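I bought the Amin alarm clock two months before my new job in Lundedham, and I want to write for the people who sleep heavily like me. I paid 537 for it in the Drernbridge shop. The Drako clock next to it was 635, and I didn't see what the difference was for.

The sound is good. It starts low and grows, so I don't wake up with my heart jumping. The second alarm is easy to set for weekends. What I like less is the snooze button, because it is too soft and my hand finds it before I am awake. The booklet is also printed very small, and I had to ask my daughter to read me the part about changing the hour.

The light is a bit strong for a dark bedroom. I turn the clock to the wall and this solves it.

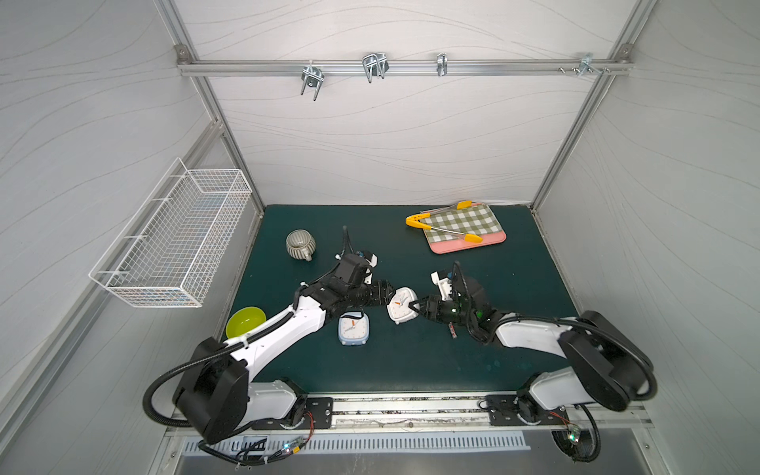 *2 min read · Nandini Annamalai*

White is the color I would choose again for any bedside clock, even if it shows dust more quickly. I wipe mine with a dry cloth on Sundays.

Would I buy the Amin again? Yes, for a person who wants to leave the phone in the kitchen at night. If you wake up from small noises, a cheaper clock is enough for you. The batteries are not in the box, so buy them the same day.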